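Guides > Organizer Handbook > Setting up a march or vigil

Print this page | E-mail this page

Section 4. Setting up your stewards' table and walking the route

By the time you reach this section you should have your permit letter in hand and a meeting place agreed with the other groups. If you're still waiting on the permit, please go back to Section 3 and don't print anything yet. We've had chapters print 400 flyers with the wrong start time on them, and it is a sad thing to see them all go in the recycling.

1. Walk the whole route on foot, at the same time of day as the march. A street that feels wide and friendly at noon can be quite another place at 7 p.m., and many of our women's marches set off after work on a Friday. Take somebody with you who uses a stroller, a cane or a wheelchair if you possibly can.

2. Write down every curb, crossing and bus stop on the Edton route sheet (the blank one is at the back of this handbook). Please use pen.

3. Choose your stewards. For a march of up to 400 people we ask for 12 stewards, and eight of them should have done it before. Corina Kofler keeps the list of trained stewards and is very happy to be e-mailed, even late in the evening.

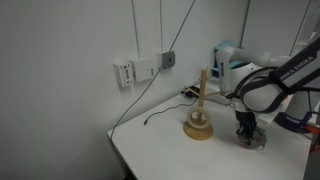
4. Hold the briefing an hour before people gather. Go over the route, the quiet spots where someone can step out and sit down, and the names of the two stewards who will speak to the police. Everyone else should politely pass any officer along to those two – it saves a great deal of crossed wires.

5. Give each steward a vest, a route sheet and the support line card. Ask them to read the card through once before the march, so that they aren't squinting at it for the first time when a person in tears is standing in front of them.

Note: Marches against violence bring up strong feelings, and some people will tell a steward things they have never told anyone. Stewards are there to listen and to offer the card. They shouldn't press for details or promise anything on behalf of the group.

Caution: Never photograph the faces of marchers without asking first. A woman who has left a violent partner may be in real danger if her picture shows where she was that evening.

6. Set out the banners in the order they'll be carried, survivors' groups first, and tape down any loose corners. Colette Langlois wrote the banner order for the Mayrhofer march in June, and it worked so nicely that we have used it ever since.
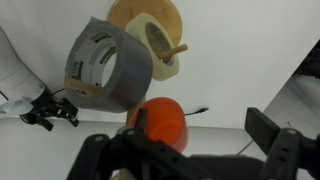 Fig. 2. Tape rolls on a wooden stand, with an orange cup.

7. Agree on where the march ends and who reads the names. Keep the reading slow. Leave a proper silence afterward, even if it feels long to you up at the front.

8. When the crowd has gone, call the stewards back together and check that each of them has a way to get home. Then collect the vests and route sheets, and send the sheets to Ingeborg Aigner with your notes.

If you run short of stewards on the day, shorten the route. Section 5 explains how to tell the city about a change.

We send this handbook's updates by newsletter. Enter your e-mail address to subscribe. You can unsubscribe at any time.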